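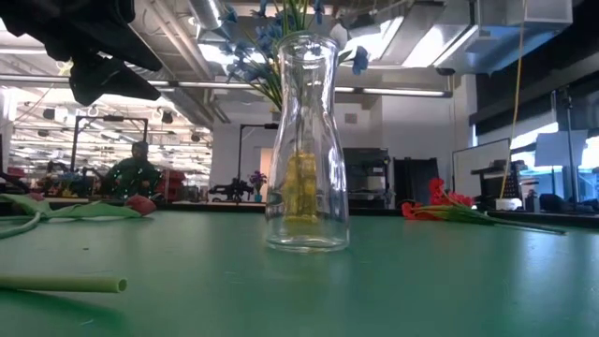
Subject: Re: Second arm, spares and the flower bench — what to ask for in March
List: plundton-automation
Date: 9th September

The previous message on this thread asked:

> We have the quote from Welia for a second arm and I would like
> to put it in the March bid as it stands. Can anyone who has used
> the first one say whether the gripper in the quote is the right
> one, and whether we need the service plan? Also, the flower
> arranging task keeps coming up as the reason for a second arm.
> I have not followed that work. Could someone say what it needs
> that the present bench does not give it?
>
> If the answer is "more of the same", that is fine, but I need
> it in a form that I can cost.

Taking the points in order of cost.

1. The arm. No objection to the model. The reach is enough for a bench of the present size and we already have the mounting plate drawings. Check that the quote includes the controller cable in the longer length. Last time it was listed separately and held up the install.

2. The gripper. I would not order the one in the quote. It is a good parallel gripper for boxes and blocks, but the flower task is stem work. The artificial stems are thin, they lie flat on the table, and the fingers have to get under or around them without dragging the leaves. With a vase the difficulty moves to the neck. A stem has to go in close to upright, past whatever is already there, and the fingers must open in the small space above the rim without pulling the other flowers out again. Wide fingertips are a poor match for this.

Plokar sell a narrow fingertip set that fits the same body. I suggest we order the body from Welia without tips and buy 4 sets of the Plokar ones. One set per arm, two spare. We wear through the pads faster than the data sheet suggests, mostly from contact with the table.

3. Service plan. No for the first year, as the warranty covers the same faults. Put a line in for year two and mark it as optional.

4. Props and consumables. This line is missing from the bid altogether and it should not be. The task uses clear glass vases, and glass needs replacing. It also uses artificial flowers in several colours and shapes, and the tulips with long leaves behave quite differently from the small clustered blooms. I would ask for:

Artificial stems, mixed: 200
Glass vases, narrow neck: 5
Weights or filler for the vase base: as stock
Replacement bench surface, green: one

The 200 is a year's supply at the present rate of loss. Petals come off at the joint and the wire in the stem takes a set after repeated bending, at which point it no longer counts as the same object for our purposes. Please buy all of it in one order. Two batches of the "same" flower from different months did not match in stem thickness and we lost time over it.

On the vases, please do not let purchasing swap in plastic to save money. Clear glass is part of the test for the depth sensing, and the glossy table is hard enough on it already. If money is short, cut the number of vases before changing the material.

5. What the task needs that the present bench does not give it. Mainly time on the arm. The flower work shares a bench with the pipe sorting, and changing over means clearing the table, fitting different tips and running the calibration again. Two arms with fixed tips would remove the changeover. If the bid is cut, a quick-change plate from Nic Aodha would recover part of that for much less money — not all of it, as the calibration would remain. I would include it as the fallback option with its own line.

6. Floor space. Nothing in the quote covers the bench, the frame or the power drop. Estates will want a drawing before they agree to a drop from the ceiling, and they are slow. Start that before the bid goes in. The second bench should be the same height as the first or the scripts will need new offsets.

I have not costed delivery. Welia charge it per crate and Plokar include it above a minimum order, which 4 sets should meet, but get that in writing.

I can send the part numbers for the tips and the plate once we have agreed on item 2. Objections to the list by reply here, please, so that they are in the archive.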